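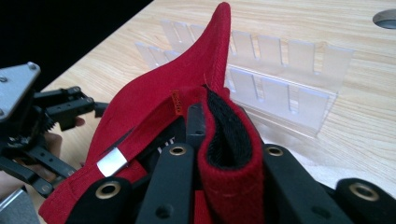

Storing baseball caps flat without ruining the brim
Filed under: Laundry & Clothing Care > Hats
Last updated: May

Lumturie Ionescu
I have a red cap with a fabric brim, a black sweatband and a metal buckle on the back strap. It has to fit in a drawer 5 inches deep. Fold the crown in, or leave it standing?

Snežana Nikolovski
Push the back of the crown into the front - sweatband flat, strap tucked inside. Do not fold the brim.

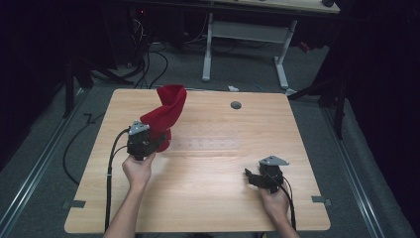
How do I get creases out of the crown afterward?

Steam it for 60 seconds, shape it over a bowl and let it dry.

Dimitrov
I just hang mine on a nail.

Contact | © Vilasum | Back to top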